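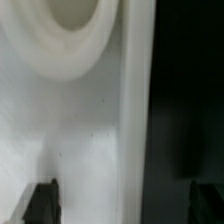
Keeping the tank water going until June

We have been on tank water for nearly three years now, and this is the first time I've had to think hard about it. The big tank behind the shed was down to the second rib when I tapped it after breakfast. The small one feeds the garden and was already empty.

I rang Kenneth Aitken about a delivery. He can bring a load up the hill, but his truck won't go past the second gate when the track is soft, so he needs a long hose run. I've paced it out and we are 2 lengths short. Asmaa Berrada down the road has offered hers.

The quote was $162 more than last time. Fuel, he said, and the longer drive — the standpipe he used to fill from is closed to carters. I didn't argue.

In the meantime I've changed a few things. The washing machine goes on 3 times a week and the rinse water goes out to the lemon tree in buckets. Showers are short. I've also cleaned the gutters and the first-flush diverter, which had a good handful of gum leaves and a dead skink in it. The mesh on the inlet has a tear near the rim. I patched it with flywire and cable ties, and a proper replacement is on order from Pelora in town.

Hazem wants to put in a third tank on the north side of the house. I'd sooner fix the downpipe on the carport first, as all of that roof currently drains onto the driveway. We're still talking about it.

Kenneth is coming at seven tomorrow morning, so I need to go and move the trailer.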